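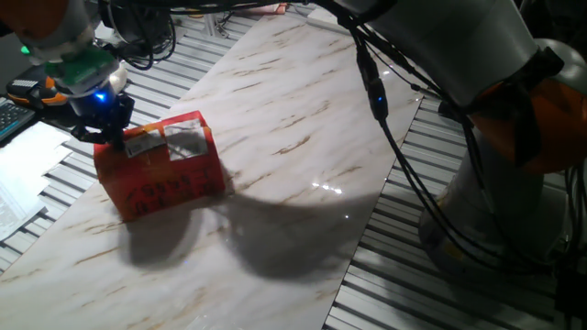
Gripper on the top edge of the red box, second arm standing by on the right.

I have been promising a post on house rules for ages, and I've finally got ours into a shape I'm happy to share. We're a small workshop in Plondley with two arms on one bench, and I love it in there – give me a box, a gripper and a free afternoon and I'm perfectly content. But two arms sharing a table need manners, and so do the people working next to them!

The rules started life as one sheet of paper last September. They've since grown to 17, which is too many to remember, so I spent the quiet days after New Year cutting them down to 9. The ones I dropped were mostly the same rule said twice (we had three different ways of saying "tie your hair back").

The one I care about most is also the dullest. Before either arm moves, you say out loud which one is going to move, and you wait for an answer. We call them left and right, as seen from the keyboard. For a while we used nicknames, and it was good fun until a visitor from Stududham heard a name shouted and stepped towards the wrong one. Left and right it is.

Next comes speed. Any new routine gets its first run at the slowest setting, with a hand on the stop button. Then it gets a second slow run with the real object, even if the first was done with the same object and went beautifully. I used to moan about that second run. Then I went back through our log for the autumn, all 398 entries of it, and was surprised how many little bumps were down to a box sitting slightly differently the second time. I stopped moaning.

Boxes have a rule to themselves. We use old parcel boxes a lot, labels and tape and all, and I'm very fond of them as test objects – they bend, they scuff, they have shiny bits and dull bits, and they cost nothing. Each one is numbered by hand in thick pen, and the number goes in the log. When a corner goes soft the box is retired. You may not "just tape it up", which I have done and been told off for.

Cables: look along the whole length before you start, and move the arm through its full reach once with nothing in the gripper. A loop that hangs nicely when the arm is folded can end up anywhere when it stretches out. If you have to push a cable aside with your hand to finish a job, stop and sort it properly.

Papers and drinks caused the longest argument. Drinks are banned from the bench, full stop. Papers are allowed on the keyboard side only, and must stay out of the arm's reach. I wanted them banned too, but I was outvoted, and I do admit it's handy having your notes beside you.

The last change is to the log itself. We now write down the near misses as well as the real ones, in plain words, with no blame attached. I borrowed that idea from the Stojanovska workshop notes, which are well worth a read if you can get hold of a copy.

Still to sort out: what to do when someone wants to work alone in the evening. At the moment the answer is no, and I'd like a better one. If you've got a rule for that in your own workshop, please leave it in the comments, I'd love to pinch it.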